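Unit 2 Handout: Safe Practice in Two-Arm Garment Handling
Mateos Laboratory, Friday session

Students shall complete the Vandeo induction before entering the cell. Both arms are treated as live whenever the controller is energised, including while a garment is held between them.

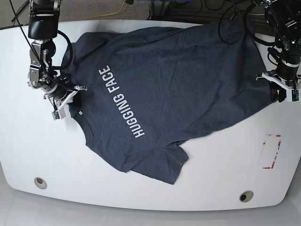 Does the rule apply if only one arm is enabled? It does, and the second arm must be parked under the Cedis procedure.

Grip force is limited to 30 per cent for knitted fabric. Fingers must not be cleared by hand until the stop has been pressed.

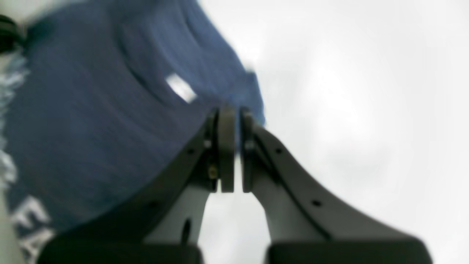 Prarnance asked whether wrist views may replace direct observation. They may supplement it only; an operator remains at the stop button throughout.

Collars are approached from above at reduced speed.

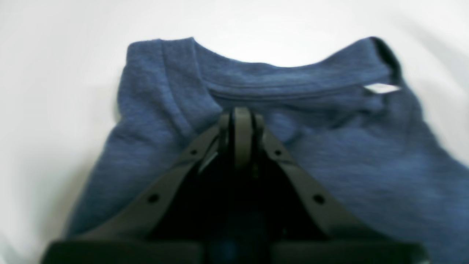
Figure 3. Fingertips at the neckline, wrist view.

Each trial begins from a recorded start condition. The operator logs the garment's state and confirms that the taped area is clear, as it is beside the bunched T-shirt, with both grippers held back past the far edge of the table. Worn tape is to be reported for renewal. Logs are kept under Section 42 of the lab manual.

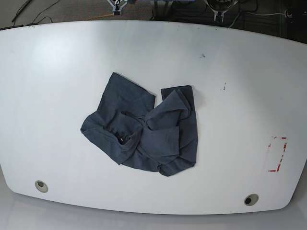 Assessment of this unit is by practical demonstration and a written log. The log must name the start condition used; a crumpled shirt and a flat one are entered under separate codes. Late logs will not be marked.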